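On Keeping a Promise That Was Never Spoken

9 February 2020

I have been trying to work out whether a promise needs words. Most of the people I ask say yes, and then take it back when I give them a case.

The case I use is my own. For 2 years I drove my neighbor to her appointments in Jirberg, 40 minutes each way. She never asked me to go on doing it and I never said I would. When I took a new job and stopped, I felt I had broken something. She said I had not. I still think one of us was wrong, and I am not sure it was her.

The usual view is that a promise is an act. You say a thing, the other person takes it up, and from then on you owe it. On that view I owed my neighbor nothing, only a bit of notice, the way you would tell a coworker you were changing your lunch hour.

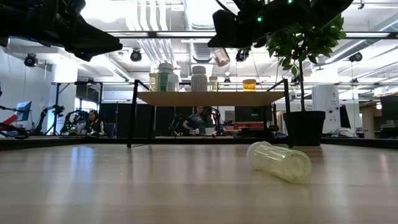

The wooden table, with one bottle on its side.

Mitra Ahmadpour, who was in my reading group last June, put the other view to me. She thinks what matters is whether someone has arranged her life around what you do, and whether you knew it. If both are true, the words would add very little. My neighbor had let her bus pass lapse. I knew that, because she told me in the car.

I find this hard to get around, but it proves too much. The bakery in Sendovov closed last year, and plenty of people had arranged their mornings around it. The owner knew them all by name. I don't believe he broke a promise to any of them. Mitra says he sold bread and I was giving a favor, so the two can't be compared. That may be right, but then the weight is coming from the favor and we are no longer talking about reliance.

I wrote 700 words on this for the group and cut most of them. What I kept was a smaller claim. Letting someone count on you puts you under a duty to tell her early when it is going to stop. I gave my neighbor four days. I could have given her a month.

Next time I want to look at promises made to people who have since died, which Mitra thinks is the easier question.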